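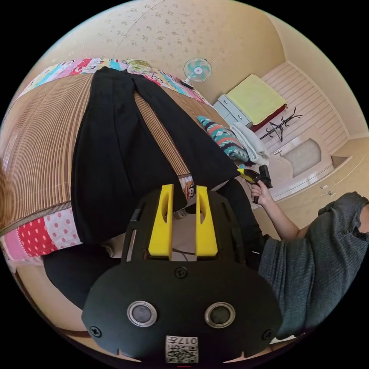

Black trousers on the bed mat, bedroom station.

Household Working Group, April meeting
Held in the upstairs sitting room at Zadora. Start 7:05 p.m. Six members present, two sent apologies.

1. Minutes of the last meeting
Accepted with one correction. The line "the group was won over by the new folding method" was struck out. The group had agreed to look at it again, and several members remember the discussion as fairly cool.

2. Folding and the bedroom station
The laundry lead reported on using the bed as a folding surface. The claim is that a woven mat over the quilt gives a firmer, flatter base than the quilt alone, so trousers can be laid out full length and folded leg over leg.

Members had doubts. A bed is low, and anyone working through a full basket will be bent over it the whole time. One member asked why the long table downstairs was ever given up. The answer was that it is always covered in other people's things, and the member pointed out that this is a table problem.

It was also asked whether the mat makes any difference to the result. The laundry lead said creases were fewer. No comparison has been made, and the meeting did not record this as a finding. One member thinks the ribs may leave lines on thin fabric. The laundry lead has not seen this on trousers but has not tried it with shirts.

Agreed: keep the mat on the bed for another month. Fold the same pair of trousers on the mat and on the bare quilt, and bring both results.
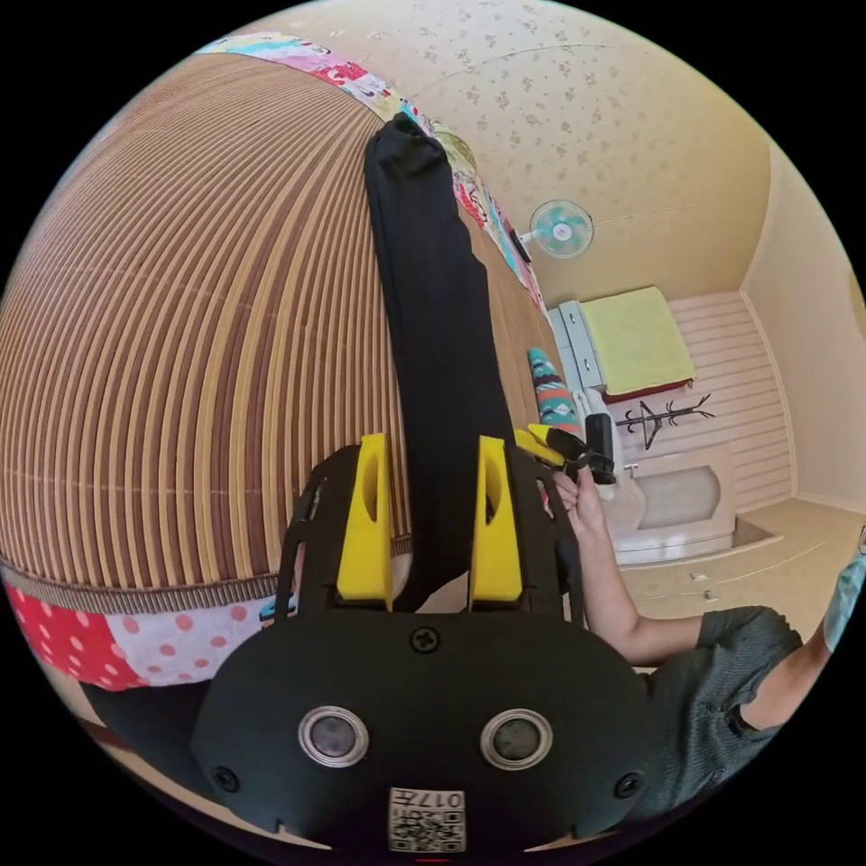
Long narrow items took up more time than they deserved. The current sheet says to hold one end, draw the piece out straight across the mat, and fold back toward yourself. Two members said they had never folded a sock this way and did not intend to start. The sheet was described as written for somebody with a great deal of free time. It was left in force for belts, sashes and long strips of cloth. Socks may be paired however people like.

Black clothes were raised again. Under the evening light it is hard to tell one dark piece from another until it is unfolded, and mix-ups continue. A proposal for colored tags was voted down, 4 to 2.

3. Storage boxes
Cesto has quoted for 23 lidded boxes. The Geton quote is lower but leaves out delivery, so the two can't be compared yet. The meeting was not convinced that boxes are needed at all when the hall closet hasn't been sorted. Deferred until it has been.

4. Budget
900 remains in the household line. A request to spend part of it on a Sárközi garment steamer was turned down. The last steamer was used for a few weeks and now sits under the stairs. The member making the request may bring it back with some idea of who would use it.

5. Other business
The quilt should be washed before summer. It was asked whether the patchwork will stand a machine wash. The laundry lead will check the seams first.

Closed 8:20 p.m. Next meeting in May, same room.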